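Two-arm hanger cell, right gripper loses grip at waistband

gatcombe_cell2
Posted in Maintenance and Setup
We run a two-arm cell that puts shorts on wire hangers. Since the April service the right gripper drops the waistband on some 6 of 100 cycles. Left side is fine. Fingers, mounts and close force are nominally identical. Start pose for reference:

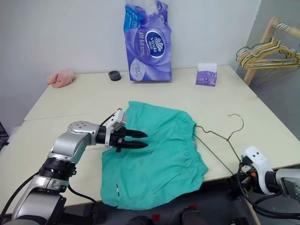 Start of cycle, shorts flat, hanger on the right side.

Finger pads were replaced on both arms at the service. Close force is at 49 percent.

judar_tech
Check the cable before you touch force. If the loop is too short it preloads the wrist and the fingers arrive rotated a degree or two. Jog the wrist to both ends of its working range and watch whether the cable pulls tight.

L. Haque
Disagree on the order. Pads first. New pads need the closed position taught again, and if only the left was done you would get exactly this. Can you post the arms with both grippers closed on the fabric?

gatcombe_cell2

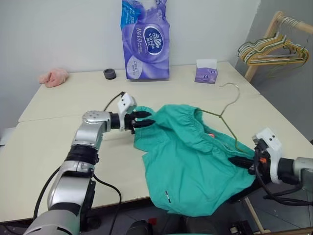 Closed position was taught again on both, according to the service sheet. I can't vouch for the sheet. On the cable, I jogged the wrist as suggested and it does go tight near the end of travel. You can see the cables on the right trailing down below the table edge, so there is weight on them as well. The left has one looping up behind the elbow. I had assumed the routing didn't matter at these speeds.

judar_tech
It matters at any speed. Add a clip at the forearm and leave slack at the wrist.

uddin_m
We raised force to 84 on a similar cell and the drops stopped.

L. Haque
And the pads wear out early. I would not go there on thin fabric.

gatcombe_cell2
Force stays where it is. Wrist view, for anyone checking finger position:

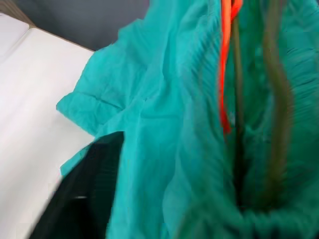
Wrist camera, fabric bunched beside a dark part, maybe the finger. Some motion blur.

L. Haque
Too blurred on the right to judge the pleats. Pause before the grab and save another. Teach the closed position again while you are in there - it takes a few minutes.

gatcombe_cell2
Will do both tonight, clip first, then 100 cycles before I touch the pads.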